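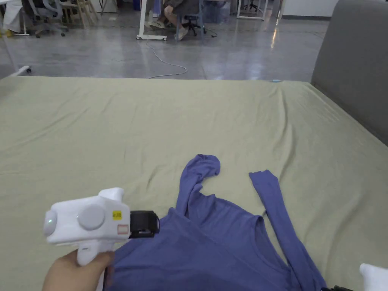
## Ticket 89 - Fitted sheet won't stay flat, and now I'm fussing over a knit shirt too

**Product:** Sumico fitted sheet, sage green
**Status:** Open, waiting on customer

**Customer, first message**

Hello there, and thank you for taking these by email, as I never do well on the phone. I bought your pale green fitted sheet in December and I do love the color, it looks so nice against our gray headboard. My trouble is the ripples. I smooth it all out in the morning, and by the time I sit down to fold laundry there are soft folds again through the middle and along the far edge, where it goes over the corner of the mattress. I use the bed for folding (it's the only flat spot big enough in this house!), so I notice every one.

While I'm writing - the periwinkle long-sleeved shirt is from the Wurnow shop, and I can never get the sleeves to lie the same way. One goes nice and straight and the other bunches up with the cuff curled over. Is that the wash, or is it me?

**Support reply, 2:15 p.m.**

Thank you for such a friendly note, and for the picture. A few wrinkles like those are nothing to worry about, but let's see if we can get the corners sitting better:

1. Take the sheet off completely and find the care tag. On this one it belongs at the foot, on the left.
2. Put on the two headboard corners first, and pull each one well under the mattress.
3. Do the foot corners next, opposite hands if you can manage it, and smooth from the middle outward.
4. Measure the mattress depth, topper included, and send us the number.

We don't carry Wurnow, but for any knit shirt I'd lay it face down, shake out both sleeves from the shoulder, and uncurl the cuffs before folding anything in.

**Customer, second message**

Well, the tag was at the head, so I've had it on backward all winter! Two corners are much snugger now. The far one still creeps a little. I'll measure tonight once the laundry is put away. The shirt folded up beautifully, by the way.

**Support note**

Left open for the depth measurement. If the topper makes it too tall, offer the deep-pocket size in the same green.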